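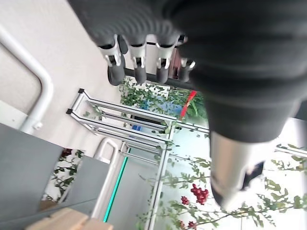 I came to Orside's picking method with low expectations, having sat through plenty of talks where a hand closes on a plastic strawberry and the room claps. The claim this time is bigger. The team says a policy called Matach, trained only on wrist and head views, learns where to put its fingers around soft clustered things like berries and grapes, with no model of the plant at all.

The headline number is 54 percent clean picks over 509 tries. Read the appendix before you get excited. A "clean pick" means the hand closed on the right cluster and nothing fell off within 5 seconds. Nothing is said about bruising, and with a setup like this I don't see how it could be.

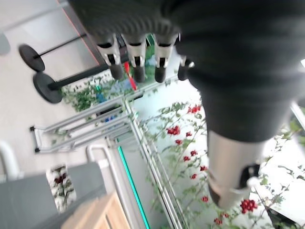
Photo: Orside / Ulia demo area

What I do like is the wrist view. Leaves, rails and a lot of red clusters at different depths, with the fingers taking up a good share of the picture, make for a hard test, and most papers I review would have cleaned all that up. The authors left it in and report their score with the clutter. Good. They also admit that the older Meesuk baseline was given 7 fewer hours of training, though you have to dig for it, and I'd want that comparison run again before I believed the gap.

My other complaint is the thumb. It sits big and blurry right beside the berries in the wrist view, and the paper never tests whether the policy is reading the fruit or just the position of its own hand. Masking out the thumb would be a cheap check. Why skip it?

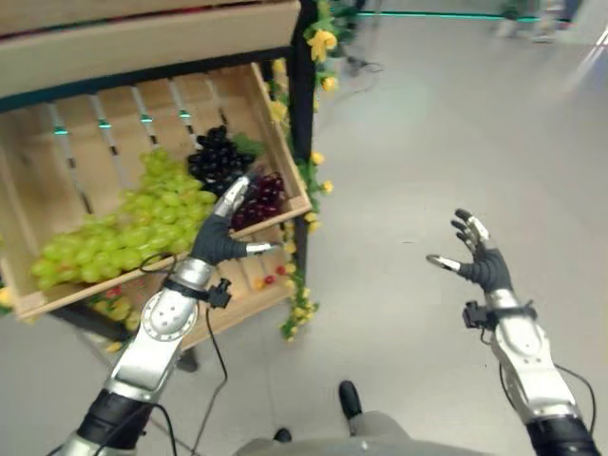
REVIEWS > METHODS

The crate task is the weaker half. Three colors of grapes in a slatted wooden crate, and the instruction names a color. Fine, but the bunches are easy to tell apart by color alone, so I can't say how much the touch part of the method adds. The authors say it adds a lot. Their table has no row for color only.

Worth reading if you work on hands. I wouldn't build on Matach until the code is out and somebody outside Orside has run it on real fruit.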